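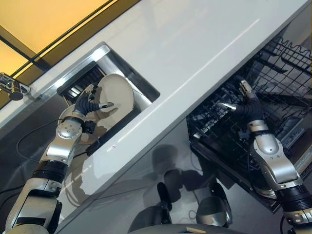

Lultance build, kitchen bench
2025-12-05, Pliltville shop

Left hand on the plate, right hand parked over the lower rack. Plan for the evening was sink to dishwasher, one plate at a time, both arms powered, nobody touching the stop button unless something was about to break. I touched it twice.

Result first for those who only read the top: 11 tries, four plates standing in the lower rack when the hand came away. I've seen the message on the shop board that says "it loads the dishwasher now." It does not. It loads four plates out of 11 if I lay them in the sink the way it likes them and stand next to it with my thumb on the button. Whoever wrote that on the board, please go and add the number.

Setup
Same shell as before, same arms, new fingertip sleeves on both hands. Hellwig wrist joints on both sides, the second set, after the first left one started to click. Planner is Clima with the change to the grasp order that we argued over in June. Dishwasher door all the way down, lower rack pulled partway out. I tried it fully out first and the right elbow has no room to fold, so it went back in a hand's width.

The plates are the beige ones. I picked them because they are cheap to replace, and then found out they are also the easy ones. Plain round, and they stand out well against the steel. We should be suspicious of every good number that comes from those plates. I'd like to see the same run with a clear glass plate, or the oval platter from the cupboard, before anybody plans a demo.

The black slotted rack stays in the sink. It keeps the plate standing up so the fingers can get hold of the rim. I know this is cheating a little. Nobody at home parks a dirty plate on edge in a rack in the sink and then asks a robot to move it to another rack. But flat in the basin it can't get a finger under the rim at all, and I'm tired of watching it scratch at steel.

Left hand
The grip on the rim is better than I expected. Sleeves help. The old tips slid, and you could hear it happen. With these I could tug the plate lightly and it stayed put. Tugged harder and it turned in the fingers but didn't drop.

What bothers me is the tilt. The hand takes the plate at whatever angle it meets it, and Clima then goes on as if the plate were square to the palm. It isn't. So the error travels the whole way over to the rack and shows up at the tines, where there is no slack for it. I measured the worst one with the ruler from the drill bench: the bottom edge was 18 mm off from where the software said it was. The gap between tines is not that forgiving.

Left arm cable still loops out from the wrist and lies down the side of the counter. It didn't catch tonight. It will. I'd like it run inside the sleeve or at least tied at the elbow before the next session, and I have now written that in this notebook for the third time.

Light
The countertop is a problem. White and glossy, with a long streak of glare down it, and when the arm moves the streak breaks up and comes back. The head camera lost the sink edge on three tries and each time the glare was bright in the view. That's a guess, I haven't proved it. It could as easily be the robot's own shadow on the cabinet front. Two things change when the arm moves and I only wrote down one of them the first time through, so don't quote me.

Cheap test: throw a dull cloth over the counter and run the same thing. If it still loses the edge then I was wrong about the glare and we can stop talking about buying a filter. The filter is $67 and I'm not signing for it until somebody has tried the cloth.

Hand to rack
The handover story needs straightening out. The write-up on the shared page says "left hand passes to right hand." In tonight's runs there was no passing. The left hand carried the plate over the counter edge, the right hand waited by the rack and then sort of steered it down with the backs of the fingers. Twice the steering helped. The other times I think the right hand was just there, taking up space. I want to do a run with the right arm switched off and see if the score goes down at all. My money is on no change.

We do get something from the right hand when it goes in alone to look. The wrist camera sees past the fingertips into the tub, and the view is a mess of wires.
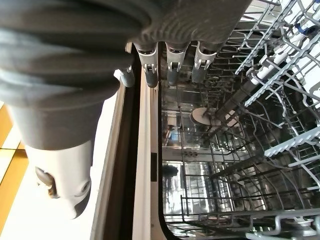 What the wrist camera is up against
It has the two racks, the tines on the upper one in white and very bright, and behind them polished steel repeating all of it. Every wire has a twin in the wall. Clima found tines in the reflections, and it was quite sure about them. At one point it offered me a slot for a plate on the far side of the tub wall. High confidence, green marker and everything.

I went through the log afterward. 2,249 tine detections for one slow reach in and back. I don't have a hand count of the real tines for comparison and I'm not going to make one on a Friday night, but a good share of those marks sit on bare wall when you step through them. Anyone who wants to defend the detector is welcome to the file. Bring coffee.

Things that might help, in the order I'd try them:
Mask off the tub walls by hand. Ugly, and only good for this one machine with the door in this one position. It would at least tell us if the reflections are the whole trouble.
Use the beige edge of the tub as a landmark. It's long and plain and there's a black gasket line running along it, which gives a good hard edge to lock on to. The small black slot partway down would fix the height too. Somebody said last month that the frame was "too featureless." It has the only two features in there that don't repeat.
Move the hand slower. I hate this one. It's already slow enough that I read half a magazine.

The blue clip up in the corner of the upper rack is about the only thing in there with any color. Tempting to use it as a marker. Let's not. If the rack slides, the clip goes with it, and then we've tied everything to the one part that moves.

Fingers
Four in a row hanging over the gap between the tub frame and the wires, and that's where I stopped it to take the measurement. The fingers have enough room there. The body of the hand doesn't have much. On the last try the ribbed part brushed the frame going in, no mark on either. I would call that luck and whoever reads the log will probably call it a clean entry, because the contact sensor is in the fingertips and the fingertips touched nothing. So the robot thinks it did fine. We need either a wider model of the hand in the planner or something to sense contact farther up. I'd start with the wider model. It costs an hour of somebody's time.

Both sets of sleeves held up. No tears. One of the small fasteners on the right hand had backed out a bit by the end, I snugged it down and put paint across the head so we can tell if it moves again. The last set that backed out was blamed on me and I'd like evidence this time.

Power and noise
Nothing new. Fan in the torso comes on after a while and stays on. The left shoulder made the creak it makes. Hellwig's reply about the creak was that it's within normal wear, and they may be right, but the reply came so fast I doubt anyone listened to the recording.

Scoring
I want a rule before the next run so we stop arguing afterward. A plate counts if it's upright in a slot after the hand has backed away and the rack has been pushed in by a person and pulled out again. Leaning on the next plate doesn't count. Leaning on the hand doesn't count either, and yes, somebody claimed one of those last time. With the push-and-pull added, tonight's four becomes three. I'm leaving four at the top of the page since that was the rule when I started, but three is what I believe.

To do before next session
Cloth on the counter, same plates, same light.
Right arm off, same again.
Tie down the left cable. Please.
Measure the plate angle after the grip and feed it to Clima instead of assuming square.
Wider hand model.
Find the oval platter. It was in the cupboard over the sink and now it's not.
Change the message on the board.

Arms are powered down and the rack is pushed in. I left the dishwasher door up but not latched, so don't lean on it.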